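Fedstead Players Finally Open the Locked Mill After Four Years of Trying

Fans of the cozy village sim Fedstead have spent four years rattling the same door, and this August it swung open at last. The old mill at the north end of the map, which has sat behind a rusty padlock since the game's first release, can now be entered by anyone patient enough to follow a trail of clues that the community has been piecing together a scrap at a time.

For those who haven't spent their evenings pulling turnips in Fedstead (and you have our sympathy, it's a lovely way to lose a weekend), the mill has always been the game's great tease. Villagers mention it in passing. The baker sighs about it when it rains. There is even a loading screen that shows a light in its upper window, and that one picture has kept the message boards busy through more long winters than most of us would care to admit.

The breakthrough came from a player named Sofia Makris, who keeps a very thorough notebook on the weather in the game. She noticed that the church bell rings one extra time on foggy mornings, but only if the player has given away every fish caught the day before. She posted her notes late one night, went to bed, and woke up to find that half the community had been out fishing.

"I thought maybe ten people would read it," Makris told us. "I'd written two pages on fog, so I wasn't expecting a crowd! By breakfast there were people standing in line at the pier."

From there it was a group effort. Players worked out that the extra bell opens a small hatch behind the post office, that the hatch holds a lantern, and that the lantern has to be carried up the hill without once being set down. There are 1029 steps on that path if you walk it the long way around, and the long way around is the only one that counts. Panagiotis Zacharopoulos was the first to make it to the top with the light still burning, at a little past 3 in the morning, with 200 people watching his stream and, by his own account, a cold cup of tea in his lap.

We won't spoil all of what is inside, since plenty of you will want to climb up there yourselves. It is fair to say that there is a new villager, that she has a good deal to say about the baker, and that the mill wheel turns again once you have heard her out. Players who finish the quest also get a set of recipes that can't be found anywhere else in the game, among them a honey porridge that restores a full day's energy.

Hudovex, the small studio behind Fedstead, had kept quiet about the mill for so long that many fans had decided it was nothing more than a bit of painted scenery. Kyriaki Liapis, who wrote most of the game's dialogue, said the quest had been in there from the start and that the team had made a promise among themselves never to hint at it.

"There were days I wanted to," Liapis said. "Someone would write in to say they'd tried 3000 different things at that door, and I'd sit there with my hand over my mouth. But they were having such a good time being stuck."

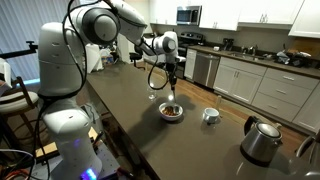

The porridge has turned out to be the part that people are happiest about, and Hudovex says that a cooking update planned for later in the year will build on it. Players will be able to mix the mill recipes with ingredients from their own gardens, and villagers will remember what you served them and bring it up weeks later, for better or worse. Liapis is especially fond of how plain the new cooking screen is, with one bowl, one utensil reaching down into it, and a long countertop with room for whatever you picked that morning. There will be no timers, which should please anyone who has ever burned the chowder while chatting with the ferryman.

The update will be free for everyone who owns the game, and old save files will carry over. Anyone still working on the lantern climb can find Makris's notes pinned at the top of the Fedstead forum, fog charts and all. At last check, 2180 players had made it through the mill door, and the pier was still crowded.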